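Table-top backdrop, creases driving me mad

Small Things Forum > Photographing your bits > Backdrops and lighting

saltmarsh_lil
Right, sorry if this has been done to death, search is playing up for me. I sell odds and ends on a market stall and want proper pictures for a printed list. Cups, beakers, picnic plates, that sort of thing. Mostly plastic, mostly bright colours. I have a white table and a white cloth hung up behind it and every single picture looks like an unmade bed. Creases everywhere. What do people use? Budget is small. Very small.

tinlidtony
Iron it.

saltmarsh_lil
Have ironed it. Twice. It goes up flat and by the time I've found the lens cap it's creased again. Plain cotton sheet, double, nothing fancy.

quillfeather
Don't use cotton. That's your trouble. Cotton remembers every fold it ever had. Get a bit of polyester, the stuff they sell for tablecloths, comes off the roll. I got mine in Udmont market, the far end past the fish. Doesn't crease, or hardly, and it's wipe clean.

tinlidtony
Polyester shines though. You'll swap creases for a great white stripe down the middle where the lamp hits it. Seen it loads of times. Iron the cotton while it's DAMP and hang it damp. Weight the bottom hem. Done.

quillfeather
Mine doesn't shine. Depends which you get, the matt one is fine. And who's got time to hang a damp sheet and wait about for it.

tinlidtony
Overnight. You hang it, you go to bed.

hobnail55
Why is it a sheet at all? Roll of paper. Tape the top to the wall, let it curve down onto the table, stand the cup on it. No creases and no line at the back where the table stops. Been doing it for years, teapots mainly. Lining paper from the DIY place is cheap as chips, bit yellowish but you can sort that.

saltmarsh_lil
Tried paper, should of said. Cat walked on it. Then I stood a wet jug on it and it cockled. Also I move the table about, it's the kitchen table, has to be clear for tea. Cloth I can just pull down.

hobnail55
Fair enough re the cat.

Still say paper.

brambleandco
Another vote for cloth here but fleece. Cheap white fleece blanket. Never needs ironing, soaks up light lovely, no shine whatever. Bobbles after a bit and picks up every hair in the house but for the background who cares, it's out of focus.

quillfeather
Is it out of focus though? On these little digital cameras everything's sharp front to back. I can count the threads in mine.

brambleandco
Pull the table forward then. Mine is a good arm's length off the cloth. If the cloth's right up against the back edge of the table you'll see every wrinkle, doesn't matter what it's made of.

tinlidtony
That I agree with. Distance is free.

But also the light. Lamp from the side = every crease throws a shadow. Lamp from the front, or two lamps either side, and they mostly go. People blame the cloth when it's the lamp.

saltmarsh_lil
I've one lamp. Anglepoise. And the window, which is on the left.

tinlidtony
Then use the window and a bit of white card on the other side to throw it back. Lamp off. You don't want to mix them, one's yellow and one's blue and your cups will come out two colours.

hobnail55
Won't matter if she's printing in black and white? Is it black and white Lil?

saltmarsh_lil
Colour. Well, colour for the front page and mono inside. 55 lines in all if I get round to them. The printer wants it for July so there's time, but I'm slow.

mervyns_shed
Late night reader, first post in ages. I did the catalogue pages for Zastar when they were doing kitchenware, only the beakers and such, not the good stuff. 1,967 pictures by the end, I kept a tally on the wall. All on a sheet. Here's what I'd say to anyone.

Top edge wants to be tight. A sheet held by two pegs at the corners sags in the middle and the sag is what gives you the long slanting creases. They aren't fold marks, you can iron until you're blue. Peg it all along. I used a broom handle and 5 bulldog clips, spaced out even.

Bottom wants weight. Curtain weights, a chain sewn in the hem, whatever's handy.

Then leave the thing alone. Every time you tweak it you put a new one in.

Bright plastic is easy by the way. Pink and orange practically jump off white. White cups on white are the swine.

quillfeather
Oh the white ones. I put mine on grey.

mervyns_shed
Grey, yes, or pale blue sugar paper. Udmont used to have a shop for it, gone now I think.

saltmarsh_lil
This is brilliant thank you. Mine is on two drawing pins and a nail. So that'll be it then.

Broom handle tomorrow. I think there's clips in the Sirley tin.

hobnail55
Not sold on the broom handle. Curtain wire with hooks does the same and lives on the wall. Pulls across when you want it.

mervyns_shed
Curtain wire sags. Fine for nets.

hobnail55
Not if you tighten it!! I've had one up in the back room since we moved to MacPherson Terrace, straight as you like.

brambleandco
Can I put one up? This is how mine's looking at the moment, not the fleece, it's in the wash. Old white cloth, pale table. Be gentle.
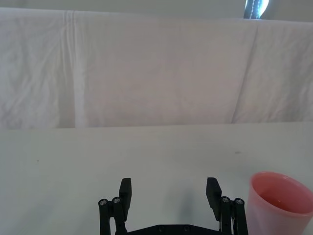 Happy enough with the table, it's dead plain and doesn't throw any colour back. Cloth wants another go. I've got a fold coming down on the left that catches the light and a long one on the right going off at a slant, exactly what mervyn was on about I suppose. And I've just seen the top doesn't meet the wall properly.

mervyns_shed
Slanting one is your top edge, near certain. Get it taut and have another look before you go near an iron.

tinlidtony
Back line's a touch off level too, higher on the right. Could be the cloth could be the camera. Spirit level on the table, and another on top of the camera if you can get it to balance. Cheap little ones on a keyring do fine.

quillfeather
Picky.

tinlidtony
She said be gentle, she didn't say don't look. On a page with six pictures in a row a wonky line shows up a mile off.

brambleandco
No it's fair. Hadn't noticed the tilt at all, now can't see anything else, thanks a bunch. Specks on the table as well, I see. Damp cloth before every go, I always say it and never do it.

saltmarsh_lil
The pink comes up well though! That's the sort of colour half my stuff is. What do you do about shine on plastic? I get a white blob down one side.

brambleandco
Big soft light. Tracing paper over the window, or a net curtain. The blob goes long and faint. You won't lose it altogether and I wouldn't want to, looks like cardboard if you do.

hobnail55
Hairspray. Light coat, dulls it right down.

quillfeather
On something people are going to DRINK from?

hobnail55
You wash it off after. Obviously.

quillfeather
Not on stock I'm selling I wouldn't. Sticky.

tinlidtony
With quill on this one, mark it in the diary. Tracing paper.

saltmarsh_lil
No hairspray I think. Market people would smell it.

Another daft question. Where do you stand the cup, near the front of the table or the back? Near the back there's a dark patch behind it.

mervyns_shed
Middle, or a bit forward of it. Patch at the back is the cup's own shadow landing on the cloth. Bring it forward and the shadow falls on the table where it looks natural. Mark the spot with a dab of chalk and put every cup on the same dab, then they all match for size on the page. Handle to the right if there's a handle. And leave room round it, you can always trim, can't put back what isn't there.

saltmarsh_lil
Chalk! OK.

Update. Broom handle's up across two chairs, seven clips as I'd got them. Hem has got fishing weights in. Ironed damp as per tony and left overnight. It's not perfect, one crease low down on the right where it goes behind the table, but the rest is flat as anything. Did eleven beakers before the light went. Chuffed.

tinlidtony
Told you. Damp.

quillfeather
It was the clips.

brambleandco
Fishing weights, good thinking. Doing mine at the weekend, might pinch that.

hobnail55
Paper would of taken you ten mintues.

saltmarsh_lil
And the cat?

hobnail55
Shut the door.

mervyns_shed
Glad it's up. Roll the sheet round the broom handle when you take it down, don't fold it. Pillowcase over the lot, stand it in a corner. Mine lasted years like that.

saltmarsh_lil
Will do. White cups next, wish me luck. Has anyone got a number for whoever took over the sugar paper place in Udmont?

quillfeather
Think it's a carpet shop now. Try the art place by the bus station, they had grey last time, big sheets. Ask for the thick.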